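Nellum Residence Sets New Rules for Snack Sales

October 29, 2021

Nellum Residence will limit snack sales in its 12 halls to products with a printed ingredient list, effective in January. The rule follows a survey of 130 residents, 65 of whom asked for clearer allergy information. Director Fitriani Gunawan said hall shops may sell their present stock until then. Questions may be sent to Prasetyo Lau in the housing office.

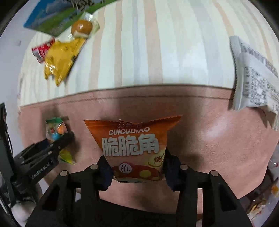
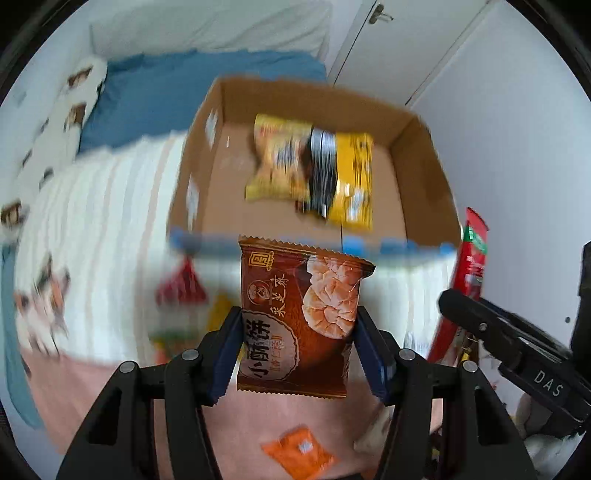
Packaged snacks, one in an orange bag and one in a brown packet.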